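Levevside allotment water meters: readings and charges

The new sub-meters on the Levevside plots have now been read for a full quarter. Total draw through the main was 2,584 litres, against 2,303 litres summed from the sub-meters. The difference of 281 litres is too large to put down to rounding and points to a leak on the supply side, most likely at the joint where the old lead pipe meets the blue plastic.

Plot holders will be charged on sub-meter readings only. The shortfall will be carried in the general account until the joint has been dug out and checked. Stopcocks should be left fully open or fully closed, as a half-open valve wears the washer and gives low readings at small flows.
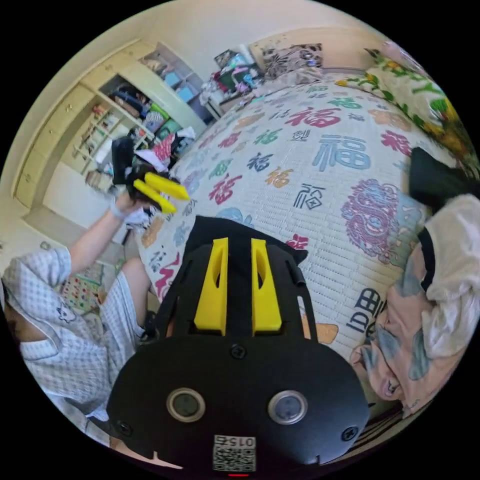
Sânziana Oprea writes that her meter moved overnight with both taps shut, and asks whether the float valve on the shared trough is fed from her side. It is, and the trough will be moved to the main before the next reading.

Readings are next due in December. Figures in dispute should be sent to Teodor Dobre in writing, with the plot number and the meter serial.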